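Week 6 – Keeping Time When You Can't See the Clock

Okay, picking up where we left off on Monday. I promised I'd go back over the "watched pot" material, and a few of you emailed me about the reading, so let me do both at once.

The big idea for this unit is that your sense of how long something took comes in two flavors. There's the time you feel while you're in it (we call that prospective, because you know you're keeping track) and there's the time you work out later by looking back (retrospective). They don't agree! A dull wait feels endless while you sit there and then shrinks to almost nothing when you remember it. A packed vacation day flies by and then seems huge afterward. If you get one thing into your notes this week, make it that split, and please use the two terms correctly on the quiz.

Short intervals are where I want you to start. Under a minute, most people do pretty well if they count under their breath, and pretty badly if you give their hands or their mind something else to do.

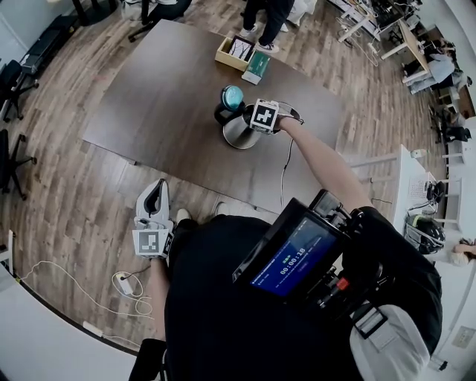
The usual explanation is attention. Think of a little counter in your head that only ticks while you're looking at it. Pull attention away and it misses ticks, so you end up with a low count and you guess short. It's a simple model and it has holes (we'll poke at them next week), but it gets you a surprisingly long way. Try it at dinner. Ask a friend to tell you when 30 seconds have gone by while you argue with them about a movie.

Now the Valwood diary exercise, which is your homework. You'll pick one ordinary chore and write down a guess of how long it took right when you finish. Then guess again the next morning without looking at the first number. Ieuan Voyle, your TA, will collect the sheets in room 414 and put them on the course page. Last year's class gave us 200 usable sheets and the morning-after guesses were all over the place – I loved it. Don't cheat and check your phone. I don't care if your guess is good, I care if it's yours.
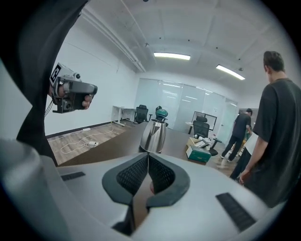
Catrin Nicholas
Lecturer, Everyday Psychology, Gwynne College

A word on the reading. The Brustlow chapter is long and the middle section on brain rhythms is heavy going. Skim it. What I want is the first part, on waiting in line, and the bit near the end about age. Everybody over 40 will tell you the years are speeding up, and there are at least two decent stories for why. One says each year is a smaller slice of your life so far. The other says you're laying down fewer new memories, so when you look back there's less in the pile. I lean toward the second one, but I've changed my mind on this before, and Riaan Moodley is giving a guest talk in June where he'll argue for the first. Go and give him a hard time.

Bring to the next class: your chore sheet (both guesses), one question on the chapter, and 700 words on a time you were badly wrong about how long something took. First person is fine. Mine would be the drive to Narport with my sister, but you've heard that one.

Office hours are the same as always. If my door's shut, knock anyway.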